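Progress Report 2 - Wrist-view policies for reaching into shelved enclosures
Submitted to: Abernathy Fund, Applied Automation Stream
Project lead: Despina Krasniqi
Prepared by: Guangming Qian and Tsion Lencho
Date: Tuesday, July 15, 2025

1. Status

Work package 1 (data collection and cleaning) is closed. Work package 2 (policy training and ablation) is under way and on schedule. Work package 3 (transfer to the partner site at Foltico) has not started. Spending is within the approved budget and no reallocation is requested.

2. Data

The cleaned set holds 3316 demonstrations of reach, grasp and withdraw motions with a multi-fingered hand. Each demonstration contains the wrist video, joint positions, finger commands and a success label entered by the operator at the end of the run. A further 112 demonstrations were removed during cleaning. Most of these had gaps in the joint log. The rest carried labels that the second reviewer, Ambros Gruber, did not agree with after watching the video.

The logging fault was traced to a buffer setting in the Dalerix recording software. When the disk was busy, the buffer dropped joint samples but kept the video, so the two streams drifted apart without raising an error. The setting has been changed and a check on sample counts now runs at the end of every session. Demonstrations recorded before the change were checked the same way after the fact.

3. Method

The baseline policy takes the wrist video and joint positions and predicts a short chunk of arm and finger motion. The method under test adds a second output, trained to predict the clearance between the hand and the nearest shelf surface. At run time the clearance estimate is used to slow the arm when it is small. It does not change the path.

Clearance targets are computed from a measured model of the enclosure and the logged joint positions. They are as accurate as the registration between the two. Registration is repeated whenever the enclosure is moved, and the error is recorded with the session.

4. Results to date

Both policies were run for 500 trials under matched start poses and object placements. The policy with the clearance output made fewer shelf contacts than the baseline. Grasp success was not measurably different between the two. Mean time per trial was longer, as expected from the slowing rule.

Contacts that remain fall mostly in the withdraw phase, when the fingers are closed and the object hides part of the shelf. Lingyun Xiao has reviewed these trials and considers that a single wrist view is the limiting factor. We agree in part. The clearance estimate is also poor on pale, evenly lit surfaces, where there is little texture for the network to use - this applies to the shelf interior and to the panel beside it.
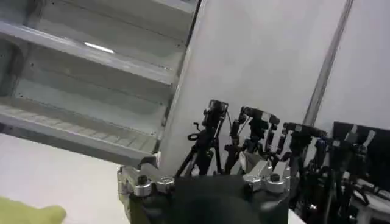

Figure 1. Wrist camera view of the hand, with the shelved enclosure at left.

The fingers overlap the panel in views such as Figure 1, and the clearance network sometimes follows the finger outline in place of the surface behind it. Masking the hand out of the input, using a rendered silhouette from the joint positions, is being tried now. Early training curves are stable. No robot trials have been run with the masked input.

5. Changes to plan

The comparison with the Privesus depth module is moved to November. The module needs a new mount and a fresh calibration of the wrist camera, and we prefer to finish the masking trials on the current calibration first. The final report date is not affected.

6. Next period

- Complete training with masked input and repeat the matched trials.
- Report contacts separately for reach, grasp and withdraw.
- Agree on the enclosure dimensions with Foltico so that the model can be prepared ahead of the site work.
- Release the cleaning scripts and the label guide to the fund's shared repository.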